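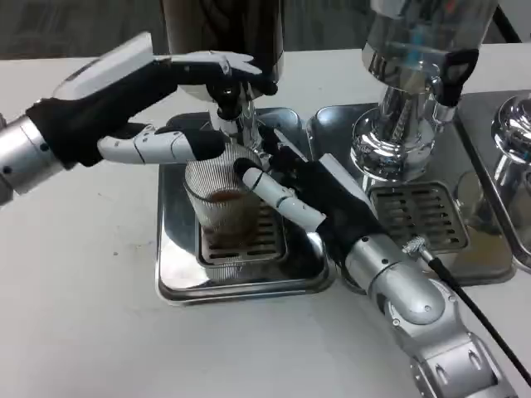
## New house rules for robots that serve drinks

Trurance has published a set of working rules for two-armed robots that serve drinks in staff canteens and hotel breakfast rooms. The rules come into use in November, first at the company's own test kitchen and later at the sites of its customers. They fill 41 pages and replace a short checklist which, according to the operators, left too many questions open.

The text was written by a small group led by Afaf Tarawneh, who is responsible for safety at Trurance. The kitchen supplier Varma and the training firm Wurkero also took part. Their work lasted through the spring and the summer, and most of it was done next to the machines.

"We had good rules for the arm and good rules for the kitchen, but they were written by different people," said Tarawneh. "The arm must not hit a person. The glass must be clean. Between these two sentences there was a lot of empty space."

### Hands, gloves and glasses

The longest chapter is about the hands. A glove on a robot hand must now be treated in the same way as a glove on a human hand: it is changed at the start of each shift, and also when the hand has touched the floor, a waste bin or a cleaning cloth. Fingertips are wiped between two tasks. The hand may hold a glass on its outer side only, in the lower half where the shape allows it, and no finger may go over the rim.

When one hand holds the glass, the other hand must have a clear task or stay at rest. During the tests, the group saw that a free hand often stopped too close to the spout or the opening of the glass. The new text asks for a distance of 5 centimetres between the rim and any finger that is not needed for the work.

The glass must stand on the grate of the drip tray before the dispenser is opened, and it stays there until the flow has ended. Filling in the air is not allowed, even with a cold drink.

### Cables and speed

Cables outside the arm are permitted, but they must be fixed at the wrist and must not lie across a drip tray. The operator checks the connectors by hand every morning. Arm speed near the counter is limited to 60 per cent of the normal value, and it goes down further when a guest stands at the counter.

Each site must also name one person per shift who can stop the machine. This person has to finish a course of 6 hours, given by Wurkero, and repeat it every year.

Not everyone is satisfied. Mornel, which runs breakfast rooms with the same type of robot, finds the glove rule too strict and expects higher costs. The company would like to change gloves once a day if the hand touches only glasses and levers. Tarawneh answered that the group will look at this point again after the winter — but that until then the rule stays as it is written.

The rules are not a formal standard. Customers of Trurance receive them together with the service contract, and other operators can ask the company for a copy. Comments are accepted in writing until the end of January.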